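3.2 Where the teacher-novelists wrote

Melis and Soylu interviewed 17 secondary teachers who had published at least one novel while working full time. Most wrote at home before school, usually at a kitchen table, and few had a separate study. Drafts were short by trade standards. The median first draft in our own sample ran to 1,705 words per chapter, and revision brought this down to 1,585. Caruso, who taught Italian and wrote in English, kept two notebooks and typed nothing until August, when her marking was finished. Several participants organised their chapters around the school terms. Paperback was the favoured format, mainly for its price at local launches (Figure 2).

Figure 2. A paperback book held upright over a light wooden table.

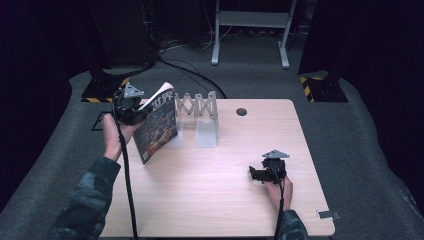 Launches were held in school libraries more often than in bookshops, and colleagues made up most of the audience.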